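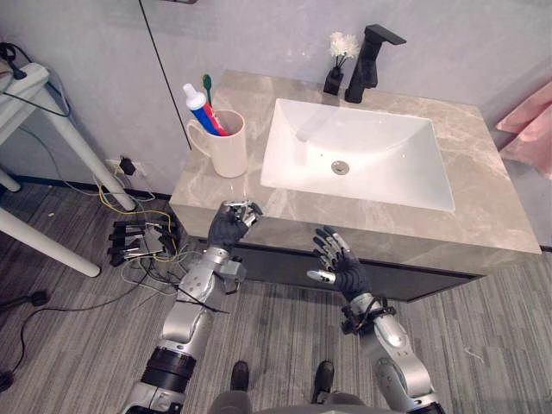 What does a daily bathroom reset include? Clearing the vanity, wiping the counter and basin, returning toothbrushes and toothpaste to their holder, and checking the floor.

Chapter 7: The Bathroom

This chapter addresses the care of the household bathroom, beginning with the vanity and ending at the floor. Students will have completed the kitchen unit and should bring their Flerkcombe workbook to each practical session.

Work proceeds from the highest surface to the lowest. Dust and hair dislodged from the counter settle on the tiles, and a floor washed first must be washed again. 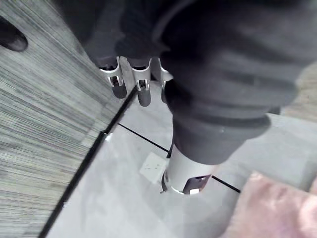

Tiled floors are swept dry before any water is applied. Measure 400 mL of diluted cleaner for a small room, and rinse the mop at least 2 times. Particular care is required where tile meets another surface, as grit collects along the join.

Section 7.1 sets out the 3 grades of cleaning cloth, their colours and their permitted uses. Read it before attempting the Mestville exercise.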